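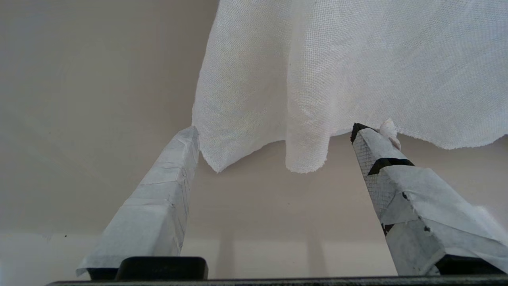
*Wrapped gripper fingers at the hem of a hanging white cloth. Some of the wrapping on the right finger has torn or peeled.*

**Snag fault**, also called **thread catch** or **hem snag**, is a failure in robotic cloth handling in which a gripper finger stays attached to a fabric after the command to release it. The jaws open normally and the controller records a completed release, but one or more threads remain hooked on the finger. When the arm moves off, the cloth goes with it. The fault is most common with loosely woven fabrics such as gauze and open linen, and with fingers whose covering has become worn or torn.

The term is used mainly in laundry automation, textile sorting and laboratory work on folding. It is distinct from a **missed grasp**, in which the cloth is never held, and from a **double pick**, in which two layers are lifted together.

## Causes

A snag fault needs a loose fiber and something for it to catch on. Cut or frayed hems supply the first. On an unhemmed sheet the outermost threads work free with handling, and each grasp at the same edge frees more of them.

The second is usually found on the finger itself. Many fingers are wrapped in tape to change their grip or color, or to protect the surface underneath. Tape applied in overlapping layers has exposed edges, and these lift with use. A lifted edge can hold a thread in two ways: the fiber slides under the flap and wedges there, or it sticks to adhesive that has been uncovered. Fingers with a mesh or ribbed pad under the tape have a third catching point once the covering tears through.

Other contributing conditions include:

- screw heads or clips standing proud of the finger
- a gap between the fingertip cap and the body of the finger
- closing force set too high for an open weave, which pushes threads into the pad
- a release made while the cloth is under tension

## Effects

In the mildest form the cloth is dragged a short distance and drops. The robot then continues from a position that no longer matches its plan, and the next grasp may miss or take the wrong part of the fabric. In a folding task this can spoil every later step.

If the thread does not break, the cloth may be carried into another part of the machine. Fabric wound around a wrist joint is the most serious mechanical result. It can pull cables out of their guides, cover a wrist camera, or load the joint until the drive stops on overcurrent. Damage to the cloth itself ranges from a single pulled thread to a torn hem.

The main safety concern is the response of the operator. A person who sees a sheet hanging from an open gripper tends to reach in and pull it free, often while the arm is paused and still powered. If the program is waiting on a timer or a sensor, the arm may start again with a hand between the fingers.

## The Vodside stoppage

A well-documented case took place in March 2023 at the Vodside linen plant, where a two-finger gripper on a Fujimoto arm was used to spread gauze sheets before inspection. The fingers had been wrapped by hand in white tape. A thread caught under a loose flap on one finger, and the release check, which looked only at jaw position, passed. The arm moved to its next pick with the sheet still attached, and the trailing end wrapped around the wrist.

The arm stopped on a torque limit. An operator opened the cell gate and began unwinding the cloth, at which point the wrist relaxed and turned a short way under the stored tension. The operator was not injured. The line was down for 37 minutes, and the wrist cable had to be replaced.

The plant's review found that the tape had been in place for more than 2000 cycles. No inspection interval had been set for it, as the wrapping was not listed as a part of the machine. It also found two earlier entries in the shift log reading "cloth stuck, cleared by hand," neither of which had been passed on to maintenance. The changes made afterward were a fresh wrap every 40 hours of running, a written procedure for clearing a stuck sheet, and a slower first stage of retreat after each release.

## Detection

Jaw position alone does not reveal a snag, and a force sensor in the fingers may also read zero once they are open. The usual methods are:

**Wrist force sensing.** A snagged sheet adds a small pull as the arm backs away. The signal is weak with light fabrics and can be lost in the noise of a fast move, so the check is done during a slow retreat.

**Wrist camera check.** An image taken after release is compared with the expected view of clear fingers. White cloth against white or gray tape gives poor contrast, and a single thread may not be visible at all. The Itoment inspection package deals with this by taking a second image after a short sideways move and looking for fabric that has followed the gripper.

**Motor current.** Useful only after the cloth has tightened around a joint. It is treated as a last protection and does not count as detection in most designs.

## Prevention

Molded sleeves and one-piece fingertips have no lifted edges and are preferred for continuous work. The Zurkard sleeve, a slip-on cover with a closed tip, was designed for this purpose, although it is thicker than tape and reduces the usable opening of the jaws.

Where tape is kept, it is wound so that the overlaps face away from the tip, and the ends are placed on the outer side of the finger. Torn wrapping is removed completely before new tape is applied. Patching over a tear leaves a raised edge and

tends to fail at the same spot.

## See also

- Double pick
- End effector
- Entanglement hazard
- Lockout procedure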